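Jeltberg Folding Work Table, white top

Sold by Pranditz Home & Hobby, Movthorpe
In stock at the Movthorpe store. Delivery or pickup.
Notes by Naa Owusu, furniture desk

We turned this table down twice before we agreed to sell it. The maker's sheet calls it "the last table you will ever need," and I have a garage full of last tables. Most white folding tables look fine in the showroom and sag by November, so I wasn't in a hurry to put another one on the floor.

What changed my mind was the hinge. Jeltberg moved the lock from the middle of the leg up to the bracket, and the wobble you get on the older Aksoy table is mostly gone. Mostly. Lean on a corner with your full weight and you will still feel it move. The sheet says "rock solid." I would say steady enough for sewing, puzzles, model kits, school projects and a printer that doesn't shake too much.
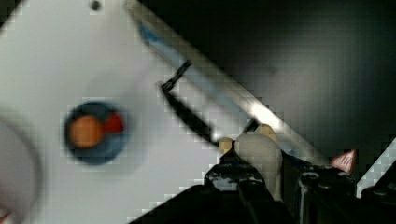

The maker claims the top holds 400 pounds. I don't believe that number tells you much. It is for weight spread evenly over the whole top with the legs on a level floor, and very few people own 400 pounds of anything that spreads out evenly. Please don't stand on it to change a light bulb. Bülent Dönmez in our repair shop has straightened two sets of legs already and he would like to stop.

Cleaning: the finish is matte, which hides scratches better than gloss and hides marker worse. Dish soap and a soft cloth will take care of pencil, glue stick and coffee if you get to it the same day. Permanent marker stays. The leaflet suggests "any household cleaner," and I'd ignore that and keep bleach and scouring powder away from it.

Assembly is listed as 9 minutes. Shirin Talebi put ours together after lunch and needed most of an hour, partly because step 3 shows the bracket upside down. We put a corrected page in each box now – check that yours has it before you start.

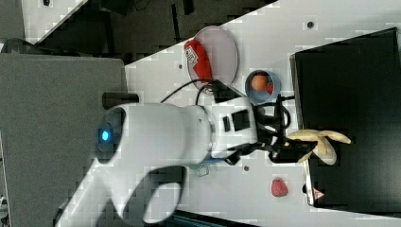 Folding it back up is easier with two people. One person can manage, but the second pair of legs likes to swing out just as you reach the doorway. There is a strap for this, sold separately, and I think it should have been in the box. An old belt works just as well.

What's in the box
Table top, two leg sets, brackets and screws, hex key, four rubber feet, leaflet plus our corrected page

Not in the box
Carry strap, edge clamps, the cable tray shown in the maker's brochure

Warranty
Two years on the frame and hinges. The top is covered for peeling and warping, but stains, burns and knife cuts are yours. Keep the receipt. Jeltberg asks for it every time, even when we send them the order number.

Customer comments

"Fine for the price. Feet came off on carpet." – Şükran Gökçe

"I expected it to bow in the middle and so far it hasn't. Heavier to carry than I thought." – Nesrin Tuncer

Returns are accepted if the table is clean and all the screws are back in the bag.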